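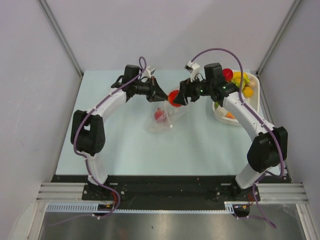

Hollis Kowalczyk
are you teaching the handoff as its own task or is it all one long episode, bag included? bc if its one long one I think thats your whole problem and you can stop reading the rest of my posts

mudflap_b
One long one. Basket to bag, both arms, pick, steady, drop in, next. That's how the task sheet reads so thats how we recorded it.

Sorry should have put the whole thing in the first post, had to run for the bus. We're the Benavides club, entering the produce table at Vemholm in May. Task is: fruit from basket into a clear bag, bag has to stay on the table, no bruising. We have 295 episodes recorded by hand with the leader arms. Policy trains fine, loss looks nice, then on the table it does great up to the bag and then goes to pieces. Grabs film instead of fruit, or lets go too early, or the arms just kind of hover over the thing and shiver.

Purple cables on the arms are from the last rebuild, ignore, they're not the issue. (they might be the issue)

Hollis Kowalczyk
ok so split it. pick / hand over / bag. record them seperately, train separately, stitch with a dumb state machine. we did this last season and went from embarrassing to ok in a couple weeks

tapeandprayer
Disagree with Hollis. Strongly. Splitting means you now have seams and every seam is a place where arm A thinks its done and arm B hasn't started. We had one that would sit there forever bc the end pose of stage one was never quite the start pose of stage two.

Keep it one policy. Fix the data.

Hollis Kowalczyk
you fix seams by overlapping the recordings. start stage two from sloppy poses. its not hard

tapeandprayer
Its not hard if you have a person who sits down and does it. They have a bus to catch.

mudflap_b
lol. ok but both of you, what do I do about the FILM. Clear bag is killing us. Wrist cams see it as nothing at all or as a bunch of shiny spots depending where the lamp is. Sometimes theres fruit already in the bag and the policy tries to pick that one too, right through the plastic.

quietgear
Thats not a film problem thats a "it sees round and red and goes for it" problem. How many of your episodes have fruit in the bag at the start? If most start with an empty bag it never learned that covered fruit is off limits.

mudflap_b
Um. Not many. I'd have to look. We mostly reset to empty every time because it felt tidy.

quietgear
There you go. Stop being tidy. Leave stuff in the bag between episodes. Leave it half under the film. Put a tomato next to something reddish on purpose.

Hollis Kowalczyk
+1 to this one. still split it though

sorrel_k
Coach side of the same club, hi. Adding a few things mudflap left out in the rush.

Practice is 75 minutes and setup plus teardown eats a big chunk of it, so please weigh suggestions by how long they take. "Re-record everything" is a no. "Record 4 sets of such and such" is a maybe.

Task sheet allows any order of fruit but the bag can't be propped up by anything except the robot. So one arm probably has to do bag duty at some point. At the moment the kids use both arms on the fruit itself, one on each side, then go down together. They like it because it's gentle and the tomato doesn't slip. I've been on the fence about it.

tapeandprayer
Oh. OK that changes my answer. If both arms are on the fruit then who opens the bag??

mudflap_b
The bag is supposed to be open already when we start. It sort of closes up on itself though. Its a bag.

tapeandprayer
Then you're asking two arms to come down into a hole that may not be there. One arm on film edge, one on fruit. Please. Two handed grip on one tomato looks cool but you are spending your only spare hand.

Hollis Kowalczyk
I'll argue the other side bc somebody should. one gripper on a tomato needs good force control and these servos dont really have it. two grippers pushing lightly from either side = less squeeze each. if bruising is scored thats worth points

tapeandprayer
Is it though? Two arms with no force sensing pushing toward each other is how you make sauce. If one drifts in a few mm the other can't tell.

Hollis Kowalczyk
current limit. set it low, both sides. it'll back off

tapeandprayer
It'll back off and drop it.

Hollis Kowalczyk
onto a BAG. which is where its going

quietgear
can we not do this again

sorrel_k
No please do, it's useful, I'm reading it out to them.

mudflap_b
she is reading it out. everyone is on tape's side exept me

pinch_weld
Mechanical person here, skipping the policy stuff. What's on your fingertips? Bare print slides on tomato skin and it slides worse on film. We put the thin Skinden pads on ours, the soft gray ones, cut down with scissors. Film sticks to them a bit which you want for grabbing the edge and don't want for letting go. So maybe one arm padded for fruit and the other left hard w a small nub for the bag. Different tips on each side is legal at Vemholm as far as I know, check the sheet.

Also your cables. Big loop over the wrist, check it at full reach with the arm rolled both ways. Ours pulled at the connector right when the elbow straightened, gave us little dropouts, looked EXACTLY like your shivering. We blamed the policy for weeks.

mudflap_b
ok now I'm scared of the cables again

pinch_weld
Easy test. Replay a recorded episode straight, no policy. If it shivers on replay its hardware. If replay is smooth its the network and I'll go away.

mudflap_b
Oh thats good. That takes like no time. Doing it next practice.

newtothis77
Dumb qeustion, why not use a stiffer bag? Or the cloth kind?

sorrel_k
Not dumb. The sheet says clear plastic. We asked. They said clear plastic again.

Hollis Kowalczyk
on the shiny spots, did you try moving the lamp around DURING collection. not between sessions. like have a kid nudge it every few episodes

mudflap_b
No, we taped the lamp down so it would be the same every time

quietgear
oh no

Hollis Kowalczyk
venue light is gonna be awful and nothing like yours. ours had windows. untape it

tapeandprayer
Agree with Hollis on this and it pains me. Also swap the bag for a fresh one now and then, they get crinkly in a certain way after a lot of runs and the policy will learn that one bag's wrinkles. Ask me how I know.

newtothis77
how do you know

tapeandprayer
Kept one bag all season. Lost it the night before. New bag out of the box, flat as paper. Robot had no idea. Zero points on that table.

mudflap_b
we have been using the same bag since forever. adding to list

gantry_mo
Anyone running Kulteo for the logging? Version 2 drops wrist frames if both streams start at once and doesn't tell you. Might be why the arms hesitate, the images lag the joint readings. You have a cam up on each wrist so you'd hit it. Stagger the starts or go back to the old one.

mudflap_b
We are on Kulteo yes. Which version idk, whatever the laptop had.

gantry_mo
Check before you record one more episode. If the timestamps are off then all 295 are a little bit poisoned and splitting or not splitting won't matter.

Hollis Kowalczyk
huh. didnt know that one

mudflap_b
That would make me cry a normal amount

sorrel_k
23rd November, update from practice because mudflap is typing up the log and I have the phone.

Replay test: smooth. Did it a few times with different episodes, both arms. Cable loop on the left side got re-tied a bit higher anyway, since pinch_weld made everyone nervous.

Kulteo: yes, version 2. One of the kids plotted camera time against joint time and the right wrist wanders off from the left one partway through. Not in every episode. They're writing something to sort the good ones from the bad ones.

Lamp is untaped. Somebody already knocked it over.

tapeandprayer
Good! (not the lamp)

So how many are you left with?

mudflap_b
dont know yet, script crashed on the long ones. More than half I think?? looked ok scrolling thru

Decision so far, we do 4 new sets. Fruit already in bag. Lamp moving. New bags. And one set where left arm holds the film and right arm does fruit, just to see. Still one long policy for now sorry Hollis

Hollis Kowalczyk
fine. when it stalls at the bag come find me

tapeandprayer
When it stalls it'll be the both-hands-on-the-tomato ones in the training mix fighting with the new ones. You can't have both. The thing averages them and then it does neither. Tag them or throw them out.

mudflap_b
throw out?? thats most of what we have

quietgear
Tag them. Feed it a flag for which style. Don't throw out anything till you've tried the flag.

tapeandprayer
OK yes, flag is better than what I said.

mudflap_b
whats the flag look like, just an extra number in the state?

quietgear
Yep. 0 or 1 tacked on the end of the joint vector. Set it by hand at run time. Make sure its in the normalization stats or it gets squashed to nothing, that got us.

pinch_weld
Still want to know about fingertips.

mudflap_b
Bare print. Pads are ordered. Will post how the tips go when they show up, got to go, bus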